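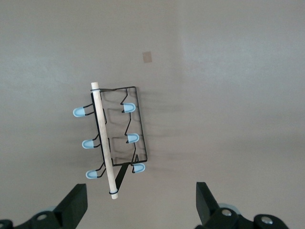 Schwarzer Drahtständer mit hellblauen Kappen auf grauer Fläche

Droswood – Begriffssammlung Haushaltswaren Deutsch/Polnisch

Gegenstand
Droswood ist eine zweisprachige Terminologiesammlung für den Handel mit Küchen- und Haushaltswaren. Sie richtet sich an Übersetzungsbüros, Katalogredaktionen und Fachbibliotheken. Die fachliche Verantwortung liegt bei Barbara Śliwiński.

Aufbau
Die Sammlung umfasst 24 Sachgruppen in 2 Sprachen. Jeder Eintrag besteht aus acht Feldern: Kennung, Benennung, Genus, Pluralform, Synonyme, Definition, Sachgruppe und Quelle. Die Dateien liegen als tabulatorgetrennter Text in UTF-8 vor. Leere Felder bleiben leer und werden nicht durch Platzhalter ersetzt.

Herkunft der Daten
Die Benennungen stammen aus Warenverzeichnissen der Häuser Brumden und Rattanakul sowie aus eigenen Erhebungen. Regionale Varianten – etwa Abtropfgestell, Abtropfständer und Geschirrkorb – werden als Synonyme geführt, sofern sie belegt sind.

Bekannte Einschränkungen
Österreichische und schweizerische Benennungen sind unvollständig erfasst. Die Sachgruppe Backformen wird derzeit überarbeitet; die Kennungen bleiben dabei unverändert.

Pflege
Aktualisierungen erscheinen jeweils im Oktober. Korrekturen sind über das Redaktionssystem Pulley einzureichen und mit einer Quellenangabe zu versehen.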